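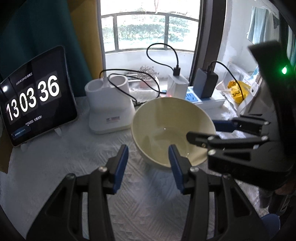
SKELTNESS, August – A bowl, a tablecloth and a pair of hand-held grippers. That is the whole classroom for a new round of robot lessons being run out of Ballesbridge, where people are showing machines how to handle crockery by doing it themselves first.

The project, called Nornwood, has signed up 34 homes so far. No robot in any of them. Helpers hold a gripper in each hand, pick things up, turn them, put them down, and the recordings go to Briem, the small firm that does the training.

"You learn quickly how much your fingers normally do for you," said Ingegerd Solheim, who runs the home sessions. "With two jaws you have to think where the rim is. Then you stop thinking, and thats when the recordings get good."

Bowls are on the list for this month, one of 7 kitchen tasks. Cups and lids come next. Folding cloths has been put back to the autumn – too many different ways of doing it, Solheim said, and no agreement yet on which to teach.
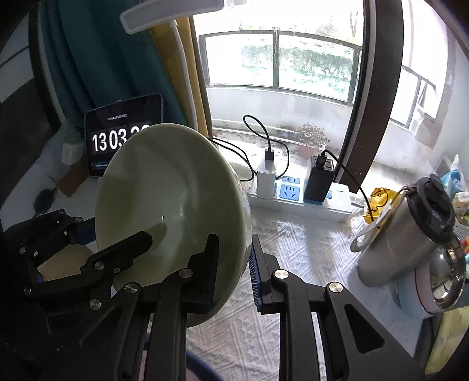
Helpers are asked to work at their own table and leave the usual clutter where it is. Chargers, bags, plants, all fine. Sessions last 13 minutes with a break after, and most people do 2 in a sitting.

Tove Hafþórsson, who handles the training side at Briem, said early tests with remote control were dropped for the home work. Too slow, and the arms too heavy to carry up stairs. They are still used at the Skeltness workshop for jobs that need more force.

First trials on a real arm are planned for later in the year. Hafþórsson would not give a date. More homes wanted in the mean time, espescially ones with small kitchens.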